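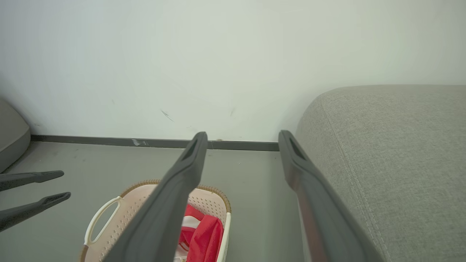
Two arms, one laundry basket: planner keeps parking the idle arm in a bad spot

I'm working on a bimanual laundry task and loving it so far! The job is a red garment in a basket next to a gray sofa. One arm works over the basket while the other holds still with its gripper open. I'm using Primadon for planning and Gidovora for cloth segmentation. The trouble is that the idle arm's hold pose is picked fresh on every plan, so it sometimes ends up blocking the next reach. Planning times out at 2000 ms when that happens. Can I pin the hold pose without giving up joint planning for both arms?

Posted by basketcase_dev

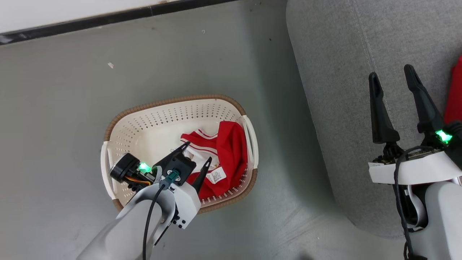
Head view, one gripper over the garment and the other open in front of the sofa.

gridlock77

Yes, and it's a really nice feature once you find it! Give the idle arm a soft goal instead of a fixed one. In Primadon you add a posture cost on that arm only, so it can still slide out of the way when the working arm needs room. Start with a weight of 5 and drop to 3 if the arm feels stiff. I'd also raise the timeout to 3300 ms while you tune – you can bring it back down later. And put the sofa arm in your collision scene as a rounded box. A full mesh slowed my plans to a crawl.

tanglefoot

Just switch to Direo, it handles two arms way better imo

cherkaoui_fan

The soft goal works for me too. One more thing to check is the segmentation. My Gidovora masks used to split striped cloth into separate pieces, so the grasp target jumped between frames and every jump forced a replan. Merging touching masks before you pick a grasp point fixes that. The Cherkaoui plugin has a setting for it, under mask cleanup. Try it with the wrist camera first, then the head camera – such a fun one to watch when the target finally stays put!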